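The Prirnutico is worth 60 thousand, comes with a medal, and goes each September to whichever novelist in Tultano has annoyed the fewest people. This year it went to someone who wouldn't pick up the phone.

The jury rang at nine in the morning and again at noon. They sent a letter, then a man with a letter. By the end of the month they had rung 107 times -- so they told the papers, and I never met a juror who could add up -- and the winner's publisher, Briem, would say only that the author was "aware of the situation".

I was on the culture desk then, and was told to write 90 lines about principle. I had my doubts. The books hadn't sold for 20 years. Now there was a stack in every window on Prakgate, each with a paper band saying REFUSED, which was odd, as nothing had been refused. Silence costs nothing to print.

I took the tram out to the house anyway. The shutters were open and a radio was going. I knocked, waited, knocked again. A voice behind the door asked whether I was from the Prirnutico, and I said no, the newspaper.

"Worse," it said, and turned the radio up.

I wrote my 90 lines. They cut them to 60 and put principle in the headline. The medal stayed in its box at the town hall, and in the spring Briem announced a new novel, the first chapter of which was set beside a ringing telephone.
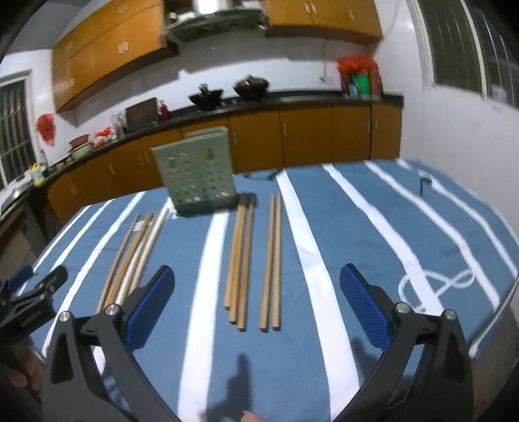 The bookseller on Prakgate said she'd have answered on the first ring and asked for it in cash.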